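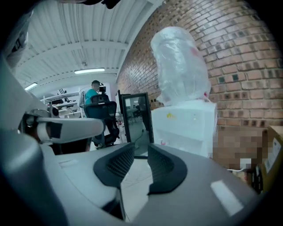
Bottled cooler against patterned brick: clearance, and does the bag stay on?
Forum: Workshop and Office Fit-out > Water, Heating, Drainage

a_nomura
Posted 09:14
We have a free-standing bottled cooler in the Bostthorpe unit (metal roof, strip lights, brick along one long side). It is a white Saber, top-loading, on a Latus delivery contract. It stands near the brickwork, a little to the right of the standing mirror. The bottle on top still has its clear plastic bag round it.

Two questions.

1. The rear grille is 186 mm from the brick face. The leaflet gives a minimum for a "flat wall". Ours has a pattern of recessed bricks all over it, so the face is not flat. Do I measure from the face or from the back of the recess?

2. Should the bag come off? Half the unit says it keeps dust out. The other half says it should never have gone on the machine in the first place.

The unit's postal address is the Drilport estate, if anyone wants to argue about supply hardness. It is bottled, so I would prefer they did not.

czarnecka_r
Posted 09:40
1. Face. Always the nearest surface. The recesses give you a bit of extra air behind the condenser and you should ignore them.

2. Off. The bag is transit packaging. It protects the bottle on the lorry and in the store. Once the neck is in the collar the bag does nothing useful, and if any of it is trapped between the shoulder and the collar the bottle does not seat properly.

tsutomu_h
Posted 10:02
Disagree on 2, partly. I looked after coolers in a joinery shop for several years. With an open roof and a lot of fine dust, a bag left over the body of the bottle kept the shoulder clean, and the shoulder is where the dirt sits until the next change, when it gets knocked into the well. The condition is that the bag is cut clear at the bottom. In Ayane's picture it is a large bag covering the whole top, and I would not leave it like that.

czarnecka_r
Posted 10:09
Then wipe the shoulder. A cloth takes less time than trimming a bag.

tsutomu_h
Posted 10:15
People don't wipe the shoulder.

Mehwish D
Posted 10:51
Moderately relevant: check where the air gets in. On most top-loaders the air that replaces the drawn water comes in through a filter at the collar. Plastic gathered tightly round the collar can cover it. Symptoms are slow flow and long gaps between bubbles. It is easy to mistake for a blocked tap.

Position matters more than the bag in my view. Is there 1,000 mm clear in front? You need that to bring a full bottle up on a trolley and turn it. A mirror beside the machine would worry me. A swung bottle and a sheet of glass are a poor pair.

a_nomura
Posted 11:20
Clear space in front is 1,000 mm exactly, taped. The mirror is free-standing with a black frame and can be moved. From the edge of the frame to the side of the cooler is 812 mm.

Flow is slow, now you mention it. I had put that down to the machine being old.

genji.n
Posted 11:34
812 is fine for using the tap and poor for changing the bottle. I do the changes at Bostthorpe. I stand on the mirror side and lift from there. I would like it moved along towards the shelving at the far end, or at least turned to face the wall while I'm doing it. There is also a cardboard box on the floor on the other side, which is why I end up on the mirror side.

Mehwish D
Posted 11:50
Move the box first, then. Cheapest item on the list.

czarnecka_r
Posted 12:16
Procedure as I would write it for a top-loader in a dusty unit. Adjust to taste.

1. Switch off at the wall and leave the plug reachable. Do not run the lead behind the machine where the grille will rest on it.

2. Clear both sides. Mirror and box out of the way before the new bottle leaves the store.

3. Lift the old bottle straight up. Tilt it once the neck is clear of the collar.

4. Take the bag off the new bottle completely, on the floor, before lifting. Look at the top of the machine with the bottle in place: if there is crinkled plastic where the two meet, you have skipped this step.
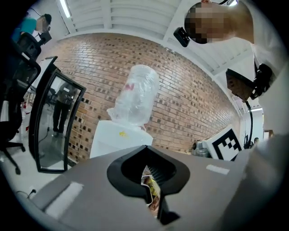
5. Wipe the neck and shoulder with a food-safe wipe, peel the cap label, and lower the bottle on to the probe in one movement.

6. Draw water until it runs evenly, then switch on. Allow the cold side to come down before anyone complains about it.

7. Once a quarter, pull the machine forward and brush the grille. With recessed brickwork, brush the recesses behind it as well. They hold fluff, and the fan pulls it straight back in.

tsutomu_h
Posted 12:41
No quarrel with 1 to 3 or 5 to 7. For 4 I would still put a clean loose cover over the bottle afterwards if there is sanding or cutting going on nearby. A fabric sleeve, open at the bottom and stopping well short of the collar. Latus sold them at one time.

czarnecka_r
Posted 12:48
A sleeve I can live with. A transit bag, no. It has been on a pallet and you are putting the outside of it over your drinking water.

genji.n
Posted 13:05
Step 4 is the one I skip. The bag gives you something to grip. A bare bottle with cold hands is slippery.

Mehwish D
Posted 13:12
Rubberised gloves, or a bottle handle that clips round the neck. The handle costs little and stays on the bottle until it is seated. Gripping the bag is how bottles get dropped: the bag moves and the bottle stays where it was.

a_nomura
Posted 15:37
Update. Bag cut away and removed, bottle reseated. There was a fold of plastic under the shoulder on the wall side. Time to fill a one-litre jug before: 74 seconds. After: 41. Same tap, same jug, and the bottle slightly emptier.

Box moved. Mirror stays where it is for now, by majority.

Remaining question: the delivery sheet talks about sanitising every 3,000 litres or every six months, whichever comes first. We have no meter. Do people count bottles?

tsutomu_h
Posted 15:52
Count bottles. Pencil mark on the delivery sheet for each change. In a small unit you will reach six months long before you reach 3,000 litres, so put April in the diary and then go six months on from that.

czarnecka_r
Posted 16:10
Agreed, for once. Also write the date of the collar filter on the back of the machine. It is a separate item from sanitising, and it is usually missed.

genji.n
Posted 16:24
Ordered two of the clip handles and a sleeve. Will report on the sleeve after the next change.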